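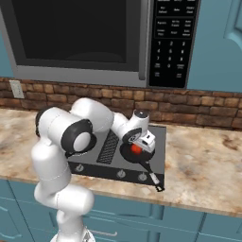 Sports Data, week 2 – auction drafts

Notes for Friday group. Read before the seminar, bring a laptop.

Last week: snake drafts, everyone picks in turn. This week auction. Every manager gets the same budget and bids on whoever is nominated. No pick order to worry about, only money.

Terms
Nomination – putting a player up for bidding. You can nominate someone you don't want. Often a good idea early on.
Replacement level – the best player at that position still free once all squads are full.
Inflation – what happens to prices when early players go cheap. Money left over has to go somewhere.

Working out a price
Take projected points for the season. Subtract replacement level at the same position. Add up the leftovers for every player worth drafting, then split the league's total money in proportion. Nobody goes below 1. Keep back 1 per empty squad place before splitting, people forget this and thier totals come out too high.

Quick example: receiver projected 17 points a game, replacement is 10. So 7 over. Running back projected 13, replacement 6 – also 7 over. Same price, even though the receiver scores more. Check you see why.

Data
Use the Flelport league file, 10 teams. The Kurkine file has kickers mixed in with defences, so filter first. Missing projections are blank, not zero, dont average them in.

Task
1. Price every player in the Flelport file.
2. Re-run prices after the first 13 sales. Who went up?
3. Short paragraph: would you spend heavily early or wait?

Upload to Flirnow before class. Questions to Nkrumah Mahama, Opoku building, room 17. Keeper leagues next week.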